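Our project began with the snack cupboard at Hesgate, the student house where most of our group lives, and with the sad state it had got into by the middle of term. Packets were stuffed in wherever they would go, half of them open, and things at the back had been forgotten for months. We wanted to find out whether a few plain plastic tubs would make any real difference to how people put their food away.

## What we did

We started by emptying the whole cupboard, which took most of a Sunday and was much more fun than it sounds (there was a good deal of tasting along the way!). Everything past its date went in the bin, and what was left came to nearly 400 items, counting every sachet and stock cube. We then sorted it all by type and gave each type an open tub - soft packets in one, tins in another, and so on - with 9 tubs altogether.

The second part was about packing. Soft snack bags are awkward things, because they slide about and won't stand up unless they have neighbours to lean on. We tried laying them flat and we tried standing them on end, working on a table covered with a big sheet of pale paper so that the edges of each packet were easy to see.

## What we found

Standing the bags on end was slower to begin with, but everybody in the house liked it better, and it kept the fronts facing forward so that you could find what you were after. Laying them flat was quicker and tidier for an hour or so, and then somebody would want the bottom one.

We would have liked a longer trial, and we should have written labels from the first day. 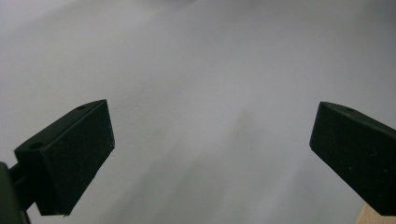
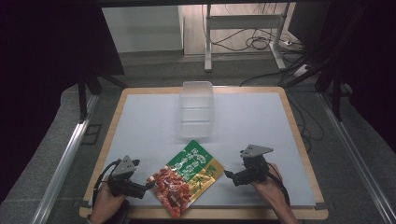 **Does the tub need a lid?**

Open tubs suited us better for sealed packets, as people dropped things back in without fuss. Anything already opened should go in a box with a lid, or be clipped shut first.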